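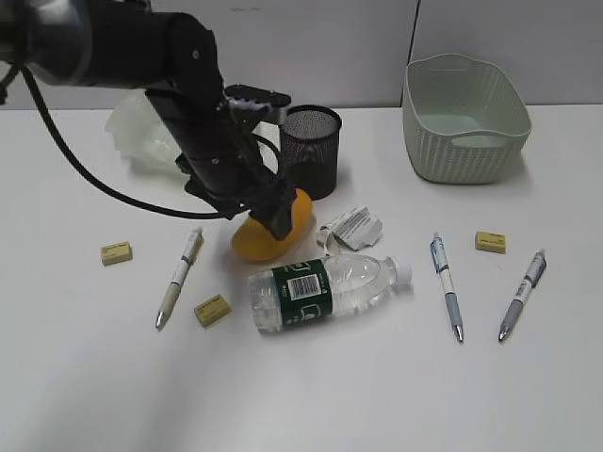 When the fiber line to the Grultlow estate went down for most of a working day, the first people to notice were the ones with something running over it. Faith Temba runs a small business there, and her week depends on the line staying up. Temba pays for a business connection from Kimard, one of 80 members of the Puvasari Network Operators Association, and until the outage she had never heard of the association.

Few customers have. Puvasari was set up by eight small internet providers that were tired of negotiating separately for space on utility poles. It now speaks for its members before the state regulator, runs a shared exchange point and keeps a code of practice that every member signs. Annual dues start at $946 for the smallest companies and rise with the number of lines they serve.

Dennis Rotich, the association's policy director, spends most of his time on rules that sound dull and cost a lot of money. The current one is a proposal that would make providers keep connection logs for longer. Large carriers already have the storage and the legal staff. A provider with 2,000 customers may have one engineer and a part-time bookkeeper.

"We're asking for a threshold," Rotich says. "Below a certain size, you keep what you keep now. The regulator has asked us for numbers and we're collecting them."

Not all members agree. Muthoni Muriithi, who owns Riis, thinks the association should oppose the proposal outright. Her company left for a year over an earlier compromise on billing records and came back only when the exchange point opened – buying the same capacity elsewhere was costing her too much.

Then there is the matter of complaints. The code says a provider must answer a customer in writing and explain any outage lasting more than a few hours. Nafula Waweru handles the cases that go further. She can order a refund but has no power to fine anyone, and the worst penalty open to her is a recommendation that a member be expelled. It has been used once.

Temba got her letter from Kimard, along with a credit on her next bill. The cause was a damaged cable at a road crossing. She has since added a cellular backup.

Members vote on the logging position in June.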